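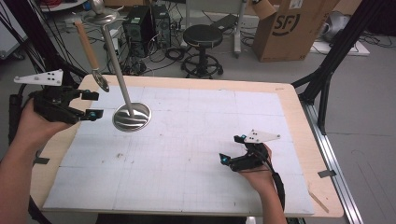

Heriswood College, Department of Engineering, Robotics Project Group 28

Teaching by hand: collecting two-handed demonstrations for a utensil task
Interim report, March 14, 2021

1. Aim

Our project looks at how a person can show a task to a robot without driving the robot itself. The task is taking a kitchen utensil off a hanging stand with one gripper, passing it to the other and putting it back. We chose it because the utensil swings when touched, and we wanted to know how well hand-held grippers could record a motion of that kind.

The first version of the project used remote control. The operator moved two small leader arms and the robot followed. We have kept those recordings for comparison, but since the autumn most of our time has gone into the hand-held method.

2. Equipment

The operator holds one black gripper in each hand. The mechanism is 3D-printed and has two angled fingers with small pads at the tips. Each gripper carries a white triangular plate on top with four black dots, which the tracking software uses to work out where the gripper is and which way it points. We call the pair the Nastard grippers, after the workshop where they were printed.

The table is covered with a white foam board, taped at the left and right edges. Faint grid lines are drawn on it in pencil so that the stand can be put back in a known place between recordings. The stand is stainless steel with a round polished base, and the spatula used in the demonstrations has a light wooden handle and a round metal head.

3. Method

A recording begins with both grippers held open over the board. The operator closes one gripper on the utensil, lifts it clear, brings it to the middle of the table and hands it over. The second gripper then returns it to the stand. A recording is stopped if the utensil is dropped or if either marker plate is lost by the tracker for more than 15 frames in a row.

Two of us took turns as operator. We agreed to move slowly and to keep the wrists turned so that the dots stayed in view. This felt awkward at first and the early recordings are uneven in speed.

Files are named by session and checked on the Ackermann workstation the same day. Checking means playing the recording back, marking the moment of each grasp and release, and noting any jump in the tracked position.

4. Results so far

We have kept 3953 seconds of hand-held demonstration after checking. The remote control recordings came to much less, as a single transfer could take up to 10 times as long that way. Operators also had trouble judging depth through the remote view and often knocked the utensil before closing on it.

The main fault in the hand-held data is lost tracking during the handover, when one plate passes over the other. Reflections from the polished base gave us false points in two sessions. Dull tape on the base cured this when we tried it, but it made the stand harder to slide along the board and we took it off again. We now filter the false points in software.

A smaller problem is the cable on the right gripper. If it is not laid back along the forearm it pulls on the wrist near the end of the reach.

5. Remaining work

The policy trained on the first half of the data has been run on the arms at our Grukthorpe site only with the stand in its standard place. It grasps the handle but tends to let go early at the handover. We will record more transfers with the stand moved to other grid squares and add a short pause before each release. The final tests are booked for May, and the comparison with remote control will be written up once those are finished.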